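3.2 Storage of spare parts and the cost of waiting

The second part of our study looks at how small repair workshops decide which spare parts to keep on the shelf. In the literature this question is mostly treated for large factories, where the use of each part is recorded over many years. The workshops in our sample do not have such records. Of the 50 workshops that we contacted in the Akthorpe district, 44 returned the form, and only 6 of them keep a written list of what they have in stock. The others depend on the memory of the owner, which works well until the owner is absent.

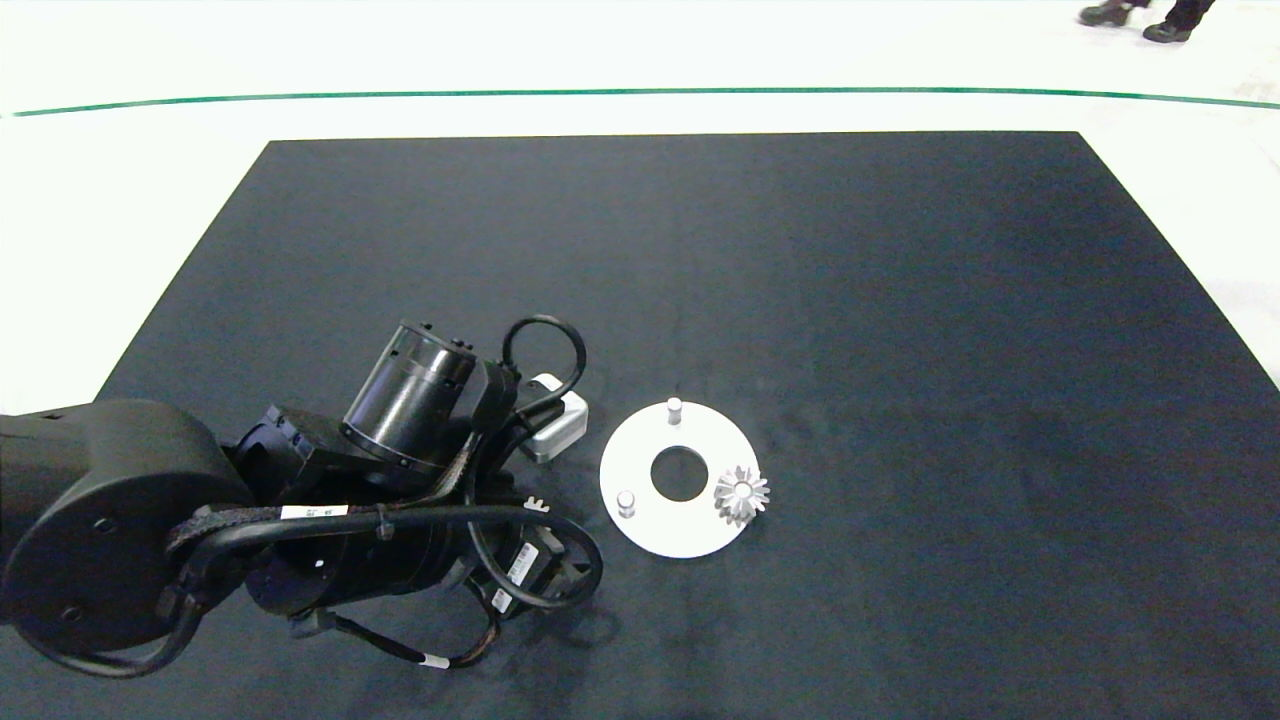

We asked each workshop to name the parts that most often delay a repair. The answers were grouped by Kordestani into 124 part types. Gears, bearings and seals appear in almost every form, while electrical parts are named mainly by the workshops that repair kitchen and laundry machines. A part was counted as critical when the workshop could not finish the job without it and the supplier needed more than a week to deliver. This limit is somewhat arbitrary, but the owners themselves used it in the interviews - a customer, they told us, will wait one week without calling.

The price of a part is a poor guide to its importance. Several owners keep expensive motors for years and sell none of them, and at the same time they run out of a cheap gear every March, when the garden machines come in for service. The Pichler rule, which orders stock by yearly value, gives these gears the lowest rank. The Skindel index gives more weight to the delivery time and comes nearer to what the owners would choose, although it also needs demand figures that a small workshop can hardly supply.

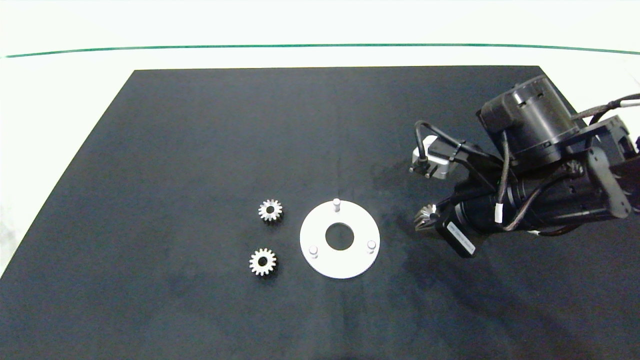

Figure 4. Two metal spur gears, a part type with low unit price.

For this reason we propose a simpler measure with two inputs only: the number of days that the last order took, and the number of jobs which stood still during these days. Both can be written on a card and kept in the same box as the part. Solanki tested the card in the Pometti workshop, and the owner found it easy to fill in, but he did not always remember to do it on busy days. We return to this difficulty in Section 5.

Print this article | E-mail this article
Contact the authors: Shivam Solanki, Pouran Kordestani | Copyright 2021, all rights reserved | Back to top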